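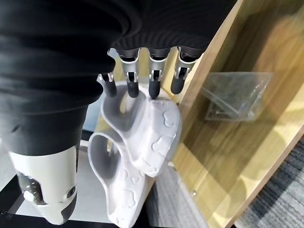 Shuk-fan Tang
Instructor, Home Organization and Housekeeping, Prudmont Adult Learning Center

Unit 4 handout: Slippers, hallways and the floor you walk in on

Welcome back! This is my favorite unit, and I'll try not to run over. Slippers are such a small thing, and yet they tell you almost everything about how a household handles its entrance. White ones especially — they show what the floor has been up to.

Key terms

Landing spot: where footwear goes the moment it comes off a foot.
Home spot: where it lives the rest of the time. In a good hallway these are one and the same, or at most a step apart.
Pair drift: two slippers of a pair slowly parting company. One under the bench, one by the bathroom. You all have this at home, I promise.

Picking up

Always lift both slippers of a pair together. Fingers go down into the opening, thumb stays outside, and you lift from the firmest part. With an open slipper that is usually the strap. Try not to pinch the back edge of the sole, as a soft sole bends there and keeps the bend.

Stacking one on top of the other is fine for carrying. For storage I prefer side by side, toes to the wall, so the next person can step straight in. Bernd Grube, who taught this course before me, stored them toes out and we argued about it for years (happily!). Try both for a week and see which one your family keeps up.

Cleaning white slippers

1. Knock the soles together outdoors.
2. Brush the inside with a dry brush, heel to toe.
3. Wipe the strap and the outer edge with a damp cloth and a drop of dish soap.
4. Wipe again with plain water.
5. Let them air dry standing up against a wall. Keep them off the radiator.

Check the care label before anything goes in the washing machine. Glued soles can come apart, and then you have four pieces to store and no slippers.

Guest slippers

Keep these apart from the family's. A shallow shelf or an open bin at knee height works beautifully, and guests find it without asking. Wash or wipe them after each visit, even a short one.

For next time

Sketch your own hallway and mark every landing spot with an X — the real ones, please, including the stairs. Bring the sketch and one pair of slippers that needs cleaning.

Comments

Sanne Prins: Tried toes to the wall and my kids are doing it without being told. Amazing. Does the dish soap work on felt?

Shuk-fan Tang: So glad! On felt use less water and dab, don't rub.

Waraporn Chaiyaporn: Team Bernd here. Toes out, always.

Lertchai Srithong: I marked nine X's on my sketch. Is that bad?

Prudmont Adult Learning Center | Contact the office | © November 2021 | Back to top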